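Chapter 5

Pumps, Pots and Portions: Dispensing by Hand

What this chapter covers
How a pump dispenser works. Priming, dosing, refilling, cleaning. Choosing a pump for the job. Faults and what to do about them. Practical work at the end – read it before you go to the bench, not at the bench.

You will need from earlier: Chapter 2 (thick and thin liquids), and the table on measuring by weight. If you skipped the table, go back.

5.1 Why bother with a pump?

Most people press one several times a day and never look at it. Hand soap, lotion, shampoo, washing-up liquid. One press, one portion, bottle stays upright. Compare a screw cap: tip, pour, too much, wipe the neck, cap goes missing. Or a squeeze bottle – fine when full, a nuisance when nearly empty.

A pump does two jobs. It lifts the liquid and it measures it. The measuring is rough but it repeats, and for ordinary work in a salon, a kitchen or a care home that is usually enough.

Case: the washroom at Prastthorpe. A small day centre, soap poured from big bottles into open dishes. Staff kept a record through April. 200 portions expected from each refill, 172 got. The rest went on the worktop, down the plughole, on sleeves. Riet Van den Broek, who ran the centre, swapped the dishes for pump bottles and kept the same record sheet going. We come back to her figures in 5.4, so copy them down now.

5.2 Parts of the dispenser

Learn the names. They turn up in every supplier's list and they are not always the same from one list to the next.

Head. The part you press. Also called the actuator. Wide flat heads are easier for wet hands, sore hands, elbows.

Spout. Carries the liquid out sideways. Usually curved down a little at the tip so the last drop falls clear.

Stem. Joins head to pump. Moves down with the press.

Collar. Screws on to the bottle and holds everything still. If a bottle leaks, look at the collar first.

Chamber, spring and valves. Normally hidden. The chamber fills, the spring pushes back up, the valves keep the liquid going one way.

Dip tube. Reaches down into the bottle. Should end just short of the base. Too short and you throw liquid away, too long and it bends or blocks.

Some heads twist to lock down for transport. Others stay up and have a clip or tab at the neck instead. Check wich sort you have before forcing anything.

5.3 One full stroke

Press. The chamber gets smaller, the lower valve shuts, liquid is pushed up the stem and out of the spout.

Release. Spring lifts the head. Pressure in the chamber drops, the lower valve opens, liquid comes up the tube from the bottle.

Air has to get into the bottle to replace what has left. If it can't, the pump gets stiff and the bottle may pull in at the sides. Worth remembering for the fault table.

A new pump gives nothing on the first press, only air. Keep going, full slow strokes, until liquid comes. This is priming. Do not count priming strokes in your results.
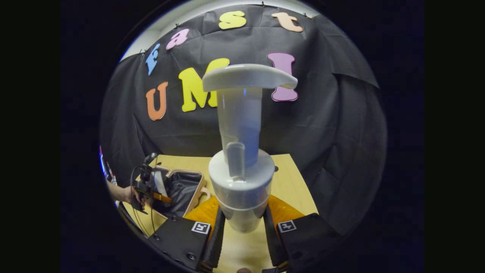 Rhiannon Morris took a different view of priming when she read this section in draft, and asked for her note to go in: prime over the weighing pot and keep what comes out, then put it back in the bottle if everything is clean. Wiping it away teaches people that waste is normal. Fair point. Do it her way unless the liquid is for skin, in which case throw it out.

Half strokes are the commonest cause of bad results. People press until something appears and then stop. Press right down, every time, let the head come right back up.

Key words: actuator, collar, dip tube, prime, stroke, dose

5.4 Starting activity

Work in pairs. One presses, one weighs and writes.

Fill the bottle to the shoulder with the Granum hand soap or whatever plain soap is in the store. Prime it. Put the pot on the scales, set to zero. Give 5 full strokes into the pot, read the scales, divide to get one dose. Do the whole thing 2 times. If the results are far apart, say so in your notebook and dont tidy them up.

Then go back to Prastthorpe. What share of the soap was lost with the open dishes? Show the working.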